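Primer wrist-camera add-on for the Tomoana gripper
README and data card, revised 21/08/2020

Welcome, and thank you for picking up Primer! Whether you bought the full kit from Pitport or only pulled down the recordings to have a look, this file should get you going. It is longer than most README files, and I make no apology for that, as I have spent too many evenings with short ones.

What you get

Primer is a small wrist camera, a mount, a cable and a folder of recordings made with exactly that camera on exactly that mount. The idea came from Viorica Cozma, who was tired of buying cameras that arrived with no sample footage and then finding out a week later that the view was no use for close work. So the footage comes with the kit, and it is also free to download on its own if you would like to judge the view before spending any money.

The recordings were made at our workshop in Brundalmont over the course of February. There are 2,161 episodes, stored at 30 frames per second, and they are sorted into 4 folders by type of task: reach, touch, grasp and retreat. Each episode sits in its own subfolder with the video, the joint positions and a short plain-text note by whoever was driving the arm at the time. Brodie Pirihi's notes are the chatty ones. Impi Turunen's are the ones you will want to read when something looks odd, as she wrote down the gripper setting every single time.

Fitting the camera

Take the gripper off power first. The mount slides on from the back and is held by the two long screws in the small bag. Tighten them by hand, check that the camera sits square, and then give each one a last quarter turn with the driver. Run the cable along the outside of the wrist and leave a loose loop before the first clip. Our early customers tended to pull it snug because it looks tidier that way, and then the plug worked its way out whenever the wrist turned all the way over. A little slack is your friend.
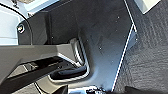
Close range is where we think the kit earns its price, and it is also where the footage asks the most of your software. The camera sits so near the fingers that the gripper takes up a good part of the view, and everything else has to be read from what remains. A big smooth gray panel gives a tracker very little to hold on to beyond a few smudges and a couple of tiny white specks, while the thin bright line down its right side is a lovely strong feature. If you are testing edge detection, start with material like that. The glossy lower finger throws highlights of its own, though, so please mask the gripper before you decide that your detector is broken – mine was fine, and I lost an afternoon to it.

Masks

A starter mask is in the tools folder. It was drawn by Ataahua Lowther for the standard Tomoana fingers, and it is a little generous around the tips. If you have swapped the fingers for something longer, you will need to draw your own, and any paint program will do the job. Save it at the same size as the video and keep the file name as it is.

Known limits

Exposure is automatic, and a bright background can wash out completely. We looked at locking it and decided against that for this release, as most of the people who wrote to us work in rooms where the light moves during the day. Things close to the bottom of the view are often soft and only partly visible. There is no depth channel and no sound. The labels cover the type of task and nothing else, so please don't expect object names.

A few episodes in the retreat folder start late. They are marked "late" in the notes, and we left them in because Marama Te Moana found them handy for testing her loader.

Price and support

The full kit is 125 dollars, with the mount, the cable and spare screws included. The recordings may be used and shared freely, at work or at home, as long as this file travels with them. If you print your own mount from the drawings, we would be glad to see how it came out.

Questions go to the Pitport support desk. Tell us which folder and which episode you are looking at – it saves a good deal of back and forth – and send the text note along with your message if you can.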